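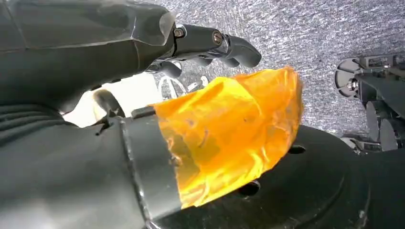 Wrist camera, orange piece in the hand, light coming through the folds.

2025-02-16, Clarnstead bench

A long day of steering the hand by remote, and I enjoyed nearly all of it! The plan is still 100 demonstrations of the soft orange piece before we let Drorkby try learning anything from them. I keep wanting to squeeze too hard (old habit from the stiff parts we did in August), so I've slowed the finger down on the controller and I'm letting the thumb side do more of the holding.
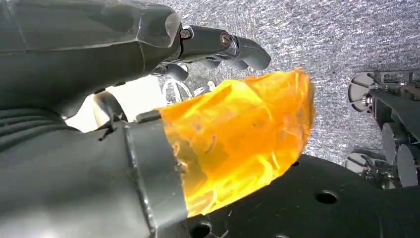 Fontana wrote back that slow demos are fine by them, but please keep the pauses in, as the robot should see the hesitating too. Fair enough, I'd been trimming those. Putting them back tonight.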